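How to Sort and Store Play Produce Without Losing the Cucumbers
Updated 09/12/2022
Filed under: Play Market, Storage

Fake vegetables never rot, and that is the whole problem. A real cucumber forgotten in a corner makes its position known within two weeks. A toy one will sit behind the radiator until you sell the house. If you run a play market, a classroom shop or just a living room with ambitions, you need a system, and it needs to be simple enough for people who think a lemon is a kind of ball.

What you need
Slatted wooden crates, small enough to lift when full
One plastic basket with holes in the sides and floor
A dish tub, mild soap, an old towel
Masking tape and a marker
An hour, or 80 minutes with help from children

Step 1. Empty everything onto the floor
All of it. Check the toy oven, the dress-up purse and the boots by the door. Our own market, assembled over several years from the Wallton flea market and a Vudholm grocery set with most of its box missing, took up far more rug than anyone had budgeted for. Pull out whatever isn't food. Expect dominoes.

Step 2. Pick one basket for the odd ones
Every collection has vegetables with no relatives. Give them a basket of their own and stop trying to build a category around them. Slotted plastic is good for this, because you can see in from the side and the crumbs leave through the bottom. Ours is light gray, and it's where the bok choy lives. I've tried filing the bok choy under lettuce. It did not take. 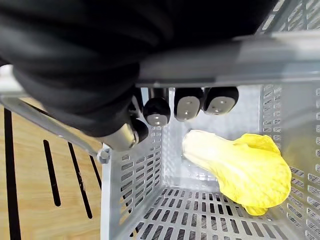

One reader wrote in to say that the odd basket always ends up as the everything basket, and that hers reached 44 items before she gave up and bought another. Fair point. Set a limit of 16 and write it on the tape. When the basket is over, something has to be promoted to a crate or leave for the Illbridge thrift store.

Step 3. Wash before you pack
Lukewarm water, a drop of soap, a wipe with a cloth. Don't soak anything hollow, or your eggplant will dribble for a week. Felt and foam pieces get a damp cloth only. Spread the lot on the towel overnight and tell everyone the shop is closed for inventory.

Step 4. One kind to a crate
Start with whatever you own too many of. For us that's cucumbers, which nobody remembers asking for. Lay them lengthwise, side by side, and stack the rest on top until the crate looks like it belongs to a grocer with a strong opinion. A well-filled crate gets played with. A half-filled one gets sat in.
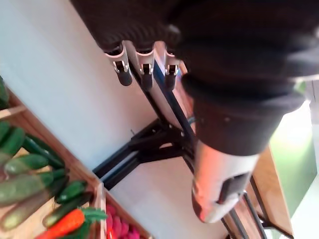
Step 5. Label at kid height
Tape on the short end, big letters, and a drawing for the pre-readers. My carrot has been taken for a rocket, so keep it plain.

Step 6. Put the heavy crates low
Low shelf for crates, top shelf for the basket and the cash register. If you're using an Echeverri cube shelf, measure your crates before you buy it. Then do a quick count-free check at the end of each day: full crates stay, gappy crates send somebody to look under the couch.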